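Support Ticket: Stelluvar Teleoperation Station, Daletholm Laboratory
Opened by: Ludivine Coste
Assigned to: Benoît Barbier
Opened: 8/23/18
Status: Awaiting confirmation from requester
Subject: Right arm lags behind the leader handle during fabric folding demonstrations

Description of the problem
During remote demonstrations of the fabric folding task, the right follower arm responds late to the operator's handle. The left arm follows correctly. The delay is small at the start of a session and becomes plain after 30 minutes of continuous use. Of the 31 demonstrations submitted for review, 7 were rejected by Dorian Lecomte on the ground that the two arms were out of step when the cloth was gripped.

Steps already taken by the requester
The station was restarted and both leader handles were recalibrated. The cable to the right handle was replaced. The fault returned in the next session. 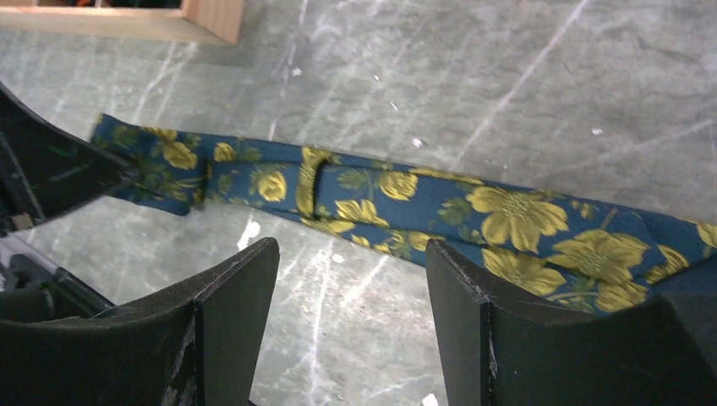 The operator's view was checked first, as a late video feed can be mistaken for a late arm. Wrist video and joint readings were compared over 1,000 samples and were found to agree. The cloth was considered next. With navy fabric folded into a long strip, the lengthwise creases and the narrow olive-yellow band across it give the operator clear points to aim for, and the yellow flowers make any drift of the view easy to notice. Neither the cloth nor the video is regarded as the source of the fault.

Finding
The smoothing filter on the right handle had been set to a higher value than the one on the left. In addition, the log writer was sharing a processor core with the right arm controller, and its load increased as the session file grew.

Action
Both filters have been set to the station default. The log writer has been moved to a separate core. Loïc Rolland has approved the change for this station only.

Requested of the requester
Please record one full session with the usual operator and attach the timing log to this ticket. The rejected demonstrations should be kept out of the training set and recorded again.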